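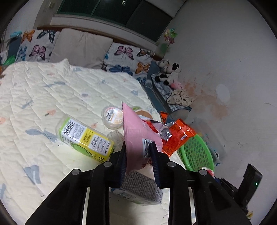 Folienverpackungen gehören zu den unangenehmsten Objekten, die man einem Greifer vorlegen kann. Sie haben keine feste Geometrie, ihre Oberfläche spiegelt, und der Schwerpunkt wandert mit dem Inhalt. Eine Kiste Schrauben ist dagegen ein dankbares Problem. In der Robotik wird der Haushalt deshalb seit Jahren als der schwierigere Arbeitsplatz gehandelt, obwohl die einzelnen Handgriffe dort kaum Kraft und wenig Präzision verlangen. Ein rosa Snackbeutel, aufrecht zwischen zwei Fingern gehalten, daneben ein Karton auf der Seite, ein orangefarbener Beutel schräg auf der anderen Seite und alles auf einer gesteppten Unterlage: Für einen Menschen ist das eine Sache von Sekunden. Für eine Maschine sind es mehrere Greifstrategien, die sich gegenseitig ausschließen.

Sigrun Hovland leitet bei Jestel die Entwicklung der Greifplanung. Das Unternehmen hat mit Regalbestückung begonnen und arbeitet seit dem vergangenen Jahr an einem Aufräumsystem für Wohnräume. Hovland trennt zwischen Erkennen und Zugreifen. Das Erkennen sei weitgehend beherrscht. »Wir finden den Beutel. Wir wissen ziemlich genau, wo er anfängt. Schwierig wird es bei der Frage, was er tut, wenn man ihn berührt.« Ein gefüllter Beutel gibt an den Flächen nach und ist an den Siegelnähten steif. Wird er zu weit oben gefasst, knickt er ein. Wird er zu tief gefasst, stoßen die Fingerspitzen auf die Unterlage.

Die Unterlage ist der zweite Störfaktor. In der Werkhalle liegt ein Teil auf Blech oder in einem Formeinsatz, die Höhe ist bekannt. Textilien geben unter Druck nach und werfen Falten, und ein bedruckter Stoff erschwert zudem die Segmentierung, wenn Muster und Packung ähnliche Farben tragen. Jestel lässt die Finger deshalb mit geringer Geschwindigkeit aufsetzen und regelt die Kraft nach, sobald der Kontakt gemessen wird. Das kostet Zeit. Für ein Bett mit verstreuten Packungen setzt Hovland derzeit ein Mehrfaches dessen an, was ein Erwachsener braucht.

Im Versuchsraum der Firma umfasst der Objektsatz rund 600 Gegenstände, vom Becher mit Foliendeckel bis zum Plüschtier. Bewertet wird jeder Versuch nach drei Kriterien: Gegenstand gehalten, Gegenstand unbeschädigt, Gegenstand am vorgesehenen Ort. Das dritte Kriterium scheitert am häufigsten. Ein Korb am Boden ist als Ziel leicht zu beschreiben, solange er leer ist. Liegt bereits etwas darin, muss das System entscheiden, ob es ablegt oder fallen lässt.

Gunnlaugur Overgaard kommt von der anderen Seite. Er betreut bei Totora, einem Lohnverpacker, zwei Linien, an denen Beutel und Becher in gemischte Kartons gesetzt werden. Eine der beiden läuft mit Sauggreifern des Zulieferers Chauke. »Solange die Folie glatt ist, diskutieren wir nicht«, sagt er. Bei zerknitterter Ware steigt der Leckstrom am Sauger, die Zelle verwirft den Griff und versucht es erneut. Nach dem zweiten Fehlgriff schleust sie das Teil aus. Am Ende des Bandes steht ein Mitarbeiter und packt die ausgeschleusten Beutel von Hand.

Overgaard hält Zweifingergreifer für gemischte Ware für die robustere Bauform, trotz der geringeren Taktrate. Gegen Saugtechnik spreche vor allem der Aufwand bei Formatwechseln. Ein Parallelgreifer mit weichen Auflagen decke ein breiteres Spektrum ab, sofern seitlich genug Platz für die Finger bleibe. Liegen die Packungen dicht aneinander, muss zuerst geschoben werden. Das Freischieben ist auf beiden Gebieten ein offenes Thema, und die Software Falstead, die Totora derzeit erprobt, behandelt es als eigenen Arbeitsschritt mit eigener Fehlerbehandlung.

Bleibt die Frage nach dem Zeitplan. Im Betrieb lässt sich eine Quote von Fehlgriffen einpreisen, weil jemand danebensteht. Im Kinderzimmer steht dort derjenige, dem die Arbeit abgenommen werden sollte. Hovland nennt kein Datum für ein Produkt. Als Nächstes soll das System lernen, leere von vollen Packungen zu unterscheiden, ohne sie anzuheben. Die Versuche dazu beginnen im Oktober.

2 Kommentare
Teilen · Merken · Drucken

Suchbegriff eingeben
Suche

Mehr zum Thema
Sauger oder Finger: Bauformen im Vergleich
Kraftregelung auf nachgiebigen Unterlagen
Wäsche falten bleibt Handarbeit
Was Formatwechsel an der Packlinie kosten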